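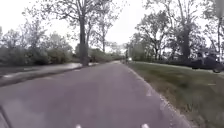

The straight part of the path at Grelach, with the big tree by the curb.

The Path from Grelach to Brumdale
Text by Saron Wako
Page updated: 2025-12-01

I moved to Grelach without a car, and the first thing I learned well was the path. It goes from the last houses of Grelach to the bridge at Brumdale, and its full length is 3403 meters. Most people take it by bicycle. I usually walk, because I like to look at trees, and on a bicycle I look only at the ground.

On this page I put a few pictures of the straight part, together with some notes. I am not a tree expert and I am also not an engineer. If you find a mistake in the notes, please write to me and I will correct it. Two mistakes are already corrected.

Where to begin
The easiest start is at the bus stop Grelach School. You cross at the light, go past the bakery, and turn right at the yellow mailbox. After the mailbox there is a short part with gravel, and then the asphalt begins. The straight part is 670 meters long. In the old town map it has the name Cassim Walk, but I have never heard a person say it. My neighbors say "the long straight" or only "the path."

If you come from Brumdale, you have the sun in your face in the morning. I prefer that direction in the afternoon. There is a tap with drinking water on the Brumdale side, next to the bridge, and it is closed in winter.

The trees
The trees are the reason for this page. They stand on both sides, and they are not all the same age. The tall ones near the curb were there already when the asphalt came, and the builders went close to them and did not cut them. You can see it from how near the trunks stand to the edge. I find this a good decision, although the roots now push a little from below, and on some days my foot finds a bump which was not there the year before.

For the trees I like a white sky the most. With blue sky you look at the sky. With white sky the branches are like a pencil drawing, and you notice which tree divides low and which one goes up a long way before it divides. The bushes behind are dark and thick, and the birds make most of their noise from there.

In May I go almost every evening. The light stays long, and there is a smell from the bushes after rain that I did not know from my own country. I asked three people for the name of the bush and received three different names, so I leave it out.

Along the curb, with the bushes behind and the tall tree above:
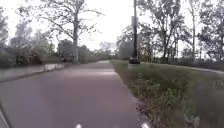 Kinga Medve: I rode to school on the path for six years and I must add something for your readers. When you come from the gravel part, stay to the right until you are past the first bench. In those days we all cut the corner there, and I fell two times, once with a cello on my back. The cello was fine. Also, please do not write that the straight is flat. It goes up toward Brumdale, and anybody with a heavy bag knows it.

I have changed the text after this message. The earlier version of the page said "completely flat," and now I must say that the path rises slightly toward Brumdale. When walking I do not feel it. I believe Kinga, because a cyclist has better knowledge of such things than a walker.

The grass side and the footpath
On one side you have the curb and the sidewalk, and on the other side you have grass. I recommend the grass side for a rest. It slopes very gently and it is wide enough that you can sit far from the bicycles. Behind the grass there is a footpath which comes in with a curve and then runs in the direction of the bicycles, with a line of low hedge at its far side. For a long time I did not use this footpath, as I thought it belonged to the garden of some house. It is public. Elfriede Zaugg showed me this on my second visit to the Grelach walking group, and she was a little surprised that I had never tried it.

The footpath is better with small children, and also with a dog who does not like bells. The cycle path is faster, and its surface is more even.
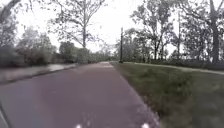

Both ways meet again before the bridge, so you can go on one and return on the other, and this is what I do when I have one hour free. I go out on the footpath, drink some water at the tap, and come back on the long straight. If I have two hours, I continue over the bridge to the Wukar pond. From the bridge to the pond is 1099 meters, by the sign. The coffee at the pond is not very good, but they have a plum cake on weekends and for the cake I would walk also in snow.

About the surface
Last spring I wrote a letter to the town about the surface. It was polite. I wrote that the asphalt is in general good, that the repaired places are easy to walk on, and that the grit should be swept more often on the curb side, as it is unpleasant for thin tires. Amber Wouters answered me from the town office, and her letter was polite also. The sweeping is planned two times in a year. In her opinion the repaired places will stay lighter than the rest for a long time, and gray asphalt takes several winters before it has one color again.

I do not mind the different colors. I use them for meeting points. "At the light patch" is a good enough address when somebody comes from the other side, and Mitali Bepari and I have met there many times without any telephone.
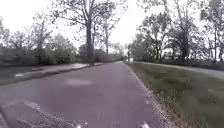

Light patch in the asphalt, Grelach side.

Small practical notes
Bus: the line from the station stops at Grelach School every half hour, and once an hour on Sundays.
Benches: there are three, and the middle one is the driest after rain, as the branches over it are thick.
Lights: none on the straight part. In winter bring a lamp.
Leaves: very slippery in late fall, more on the curb side than on the grass side.
Toilets: only at the Wukar pond, when the café is open.

I would like to add pictures of the bridge and of the gravel part. If you have an older photograph of the path, from before the asphalt, I would be very glad to see it, and I will write your name next to it.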